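4.2 Adjusting the Arnby task chair

This section covers the adjustments made by the user after assembly. Assembly of the base, gas lift and seat plate is described in section 3. The settings apply to the Arnby with and without headrest unless a step states otherwise.

Sit fully back in the chair before making any adjustment. Wear the shoes normally worn at work.

Seat height

1. Sit with both feet flat on the floor.
2. To lower the seat, pull up the right-hand lever and remain seated until the correct height is reached.
3. To raise the seat, pull up the lever and take your weight off the seat. Release the lever to lock.
4. Check that the thighs are level and that there is no pressure from the front edge of the seat behind the knees.

Note: The lowest seat position is intended for desks with a fixed height. If the desk is too high for the forearms to rest level, raise the seat and use a footrest.

CAUTION: Do not open, heat or drill the gas lift. Replacement must be carried out by a Sanavo service partner.

Seat depth

1. Lift the slide button under the left front edge of the seat.
2. Move the seat forward or back until a gap the width of 3 to 4 fingers remains between the seat edge and the back of the knee.
3. Release the button and shift your weight until the slide clicks into place.

Backrest height

The backrest moves on a ratchet with 4 stops.

1. Stand behind the chair and hold the backrest at both sides.
2. Lift to the next stop. The lumbar area should meet the small of the back.
3. To return to the lowest position, lift past the highest stop and let the backrest down by hand.

CAUTION: Keep fingers clear of the gap between the backrest and the seat when lowering.

Tilt tension and tilt lock

1. Sit upright and push the left-hand lever down to free the tilt.
2. Lean back slowly. If the backrest gives way too easily, turn the tension knob clockwise. If it pushes you forward, turn it counterclockwise.
3. Turn the knob in half turns and test after each one. The full range from light to firm takes several turns.
4. To lock the tilt, sit upright and pull the left-hand lever up.

Note: The knob is easier to turn with the backrest upright and no load on it. Do not use pliers or other tools on the knob.

Headrest (if fitted)

1. Slide the headrest up or down until it supports the base of the skull.
2. Tip it forward or back to the required angle. It is held by friction and has no lock.

Position at the desk

Leave enough clearance for the armrests to pass under the desk top. If they touch, lower them first – repeated contact will mark the armrest pads and is not covered by the warranty. Lock the tilt before pushing the chair in.

Checks and care

Retighten the backrest screws after 4 weeks of use and once a year after that. Vacuum the mesh with a soft brush. Remove stains with Tistix fabric cleaner or mild soap and water, and let the mesh dry before use. Do not use solvents.

Replacement casters for hard floors are listed in section 6.

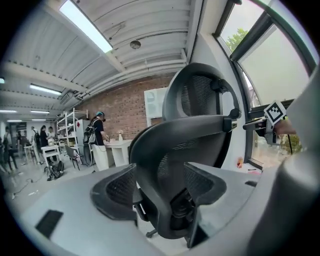 Fig. 7. Mesh-back chair with headrest, rear view, at desk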